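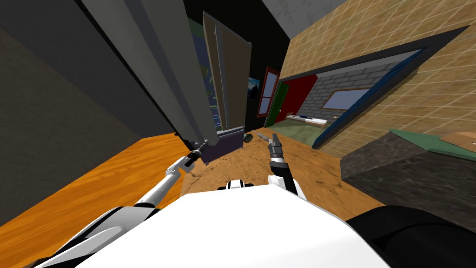
Getting a room ready for winter damp

Posted by Chaimae Kabbaj, 10/01/2021

January is when most of the damp problems in a house show themselves. The heating goes on and off, the windows stay shut, and wet coats hang in the hall. The tips on this page come from my own house and from the two flats I look after at Eltgate, all of them with solid walls and no cavity. If your walls are insulated, you can skip the section on furniture.

Start with the window

Wipe the glass and the bottom of the frame every morning, top to bottom, and wring the cloth out in the sink. Don't leave it on a radiator to dry. The water goes straight back into the room and you will be wiping it off again the next day.

Check the seals with a strip of tissue held near the edge of the closed window. If it moves, there is a gap. Foam tape will do for one winter but goes flat by the next. Rubber strip costs more and lasts longer. Clean the frame with white spirit before sticking anything to it, and let it dry fully.

If the window has a trickle vent, open it and leave it open. Many get painted shut. Run a blunt knife round the edge of the paint and work the slider back and forth until it gives.

Pull the furniture forward

A wardrobe pushed tight against an outside wall will grow mould behind it. Leave a gap of 5 cm at the back, more if you have the floor space. Tall pieces are the worst for this, as the air behind them hardly moves from floor to top.

Moving a tall cabinet on your own is possible if you empty it first. Take out the shelves, tape the doors shut, and tip it just enough to slide a folded blanket under the front feet. Then go round and do the back. It will slide over boards or vinyl without marking them. On carpet, use the lids from ice cream tubs, rim side up. 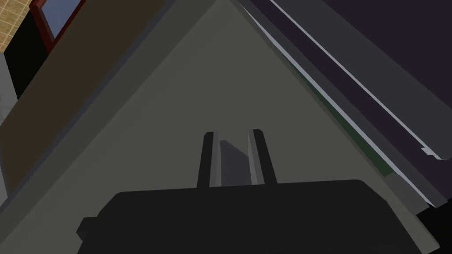

Once it is away from the wall, look at the back panel. Hardboard that has bowed or gone soft should be replaced. A timber yard will cut a sheet to size while you wait, and fixing it takes a dozen panel pins and half an hour. I had mine from Ait Brahim, who also sold me the pins by weight. Paint both sides of the new board before it goes on, edges included, with any leftover emulsion. Two thin coats are better than one thick one.

Tall furniture should be fixed back to the wall after you have moved it. Use a longer strap or bracket to allow for the gap. Do not leave it standing free, least of all where there are children.

Cleaning mould off a painted wall

Open the window and shut the door to the rest of the house. Wear gloves and a mask. Do not brush the wall dry, which spreads the spores.

Wipe with warm water and a little washing-up liquid first. Then use a fungicidal wash, following the label, and leave it on for as long as it says. I have been using the Skollow one for two winters. It smells less than bleach and has not taken the colour out of the paint. Throw the cloths away afterwards.

Leave the wall for 14 days before repainting. If the mould comes back in that time, paint will not cure it and you need to find out where the water is coming from. Look at the gutters outside – one blocked downpipe can soak a whole corner of a room.

Floors and skirting

Lift rugs once a month and hang them over a banister for an afternoon. Put them back the other way round so they wear evenly. Underlay that smells musty has had its day.

Vacuum along the skirting with the narrow nozzle. Dust holds moisture, and the line where floor meets wall is the coldest part of most rooms. 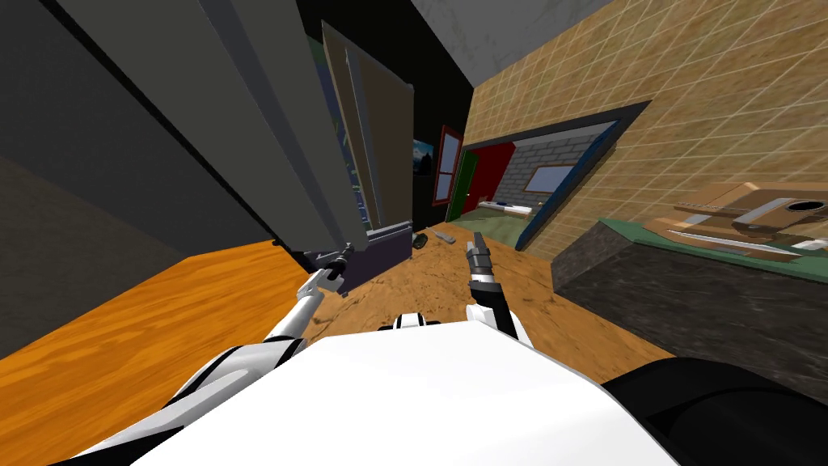

For gaps under the skirting board, use a flexible filler and not the hard powder sort, which cracks as soon as the boards move. Cut the nozzle small. Smooth the filler with a wet finger and wipe off the excess before it skins over. If the gap is wider than a finger, push in some foam backing cord first.

Using a dehumidifier

Stand it in the middle of the room with the doors and windows shut. Set it to 55 per cent and leave it overnight. Empty the tank in the morning and rinse the filter once a week under the tap.

Mine is a small Zundmont, bought second-hand. The hour counter on it now reads 2,471 and it has needed nothing except a new filter. Running one costs money, so I only use it after washing days and in long wet spells.

Small things that help

Keep lids on pans. Run the bathroom fan for a good while after a shower. Dry washing in one room with the window open a crack and the door closed. Don't pack cupboards full, and leave the doors ajar for an hour when you air the room.

Keep the heating low and steady if you can afford to. A room that is let go stone cold and then heated hard in the evening will have wet walls by bedtime.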